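Thursday evening and I've finally got round to the gripper comparison I kept promising you all! Pads first, everything else later, because the pads are what people ask me about.
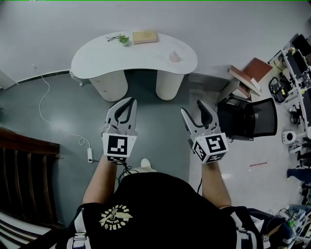

Trurkeck Robotics Club

Both have black pads on the fingers and a marker on the base, so tracking is a fair fight. I did 19 lifts with each, and the Grido pads slipped on 2 (small, smooth things, bless them).
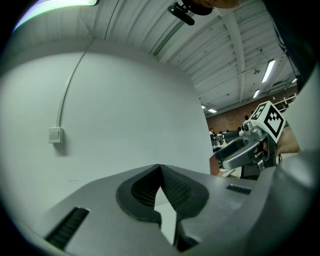

Do you need a matched pair to start?
One is plenty for learning, and you can add the second when you want two-handed jobs.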